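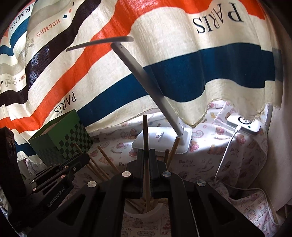

Dennis Rashidi told me at the start that I'd picked the wrong thing to weigh, and that if I wanted to know what a hay rack was doing for a herd of dairy goats I should look at the milk and leave the floor alone. I've gone back and forth on this. He has a point, and I come back to it further down, but the floor is where the hay was going, so the floor is where I started.

Search this journal Go Advanced

4. What the goats left behind

Anyone who has fed goats knows the trouble. They pull out a mouthful, drop half of it, stand on it, and then look at you as if you'd served it that way. I wanted a proper weight for what got dropped from the old slatted rack at Brimwood and from the keyhole feeder at Endstead (we call that one the Were feeder, after the village where we bought the timber). Both herds were on the same meadow hay from the same grower, and between them they came to 71 does, all in milk.

Every morning before the fresh hay went in, I or whoever was on shift raked up what was lying in front of the feeder, shook the bedding out of it as well as we could, and hung it off a spring balance in a feed sack. We did that for 100 days. Shaking out the bedding was the worst of it, and I'm sure some straw got weighed as hay on dark mornings, more so at Brimwood where the lying area runs right up to the rack.

Figure 2. Hand-held gripper with a thin brown stick upright between its jaws.

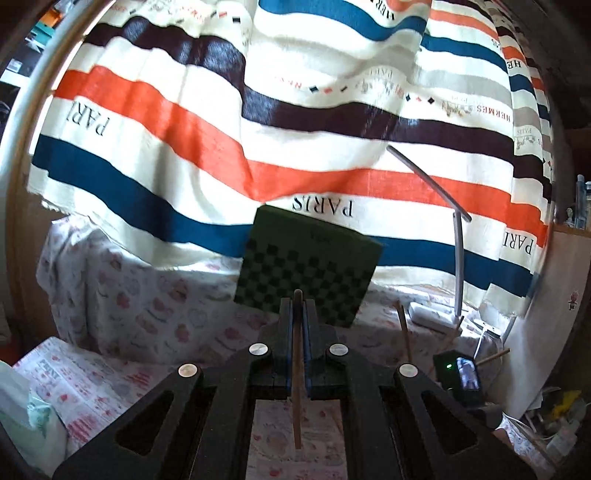

By Kimutai Nyaga
Plilberg Small Ruminant Group

Over the whole trial we raked up 891 kg of dropped hay, and by far the larger share came from under the slatted rack. I'd expected a difference, but I hadn't expected to see it in the first week! The does at Endstead kept their heads in the keyholes while they chewed, so most of what they dropped fell back into the trough and got eaten later. At Brimwood they stepped back to chew, and down it went.

There were two things I didn't plan for. The first was bullying. A big horned doe can hold a keyhole feeder for ages, and the shy ones at Endstead hung back until she'd finished, so we added a few spare places halfway through. I've left the days before and after that change together in the analysis, which a stricter person might not. The second was the weather in November, when the hay at the front of the Brimwood barn got damp and the goats simply refused it. Was that the rack's fault? I don't think so, but the sack doesn't know the difference, and I've counted it as waste.

Now, the milk. We did keep the parlour sheets, and I couldn't find a change in yield at either place that I'd want to put my name to. Dennis reads this as the feeder making no odds. I read it as the does eating what they needed either way and us buying less hay to get there, and with the price of a bale as it is, I know which one I care about. A fair test would swap the feeders over between the herds and run it again, and that's what I'd like to do next with the same does, if Endstead can spare the pens.

Comments

hillside_nans: Did you try a tray under the slatted rack? Ours cut the mess a lot, though the kids sleep in it.

Dennis Rashidi: Still think the milk is the thing to follow. Happy to lend a hand with the swap.

R.P.: How wide were the keyholes at the top? Mine have horns like bicycle handlebars and I'm nervous of anyone getting stuck.

Last updated January 15, 2021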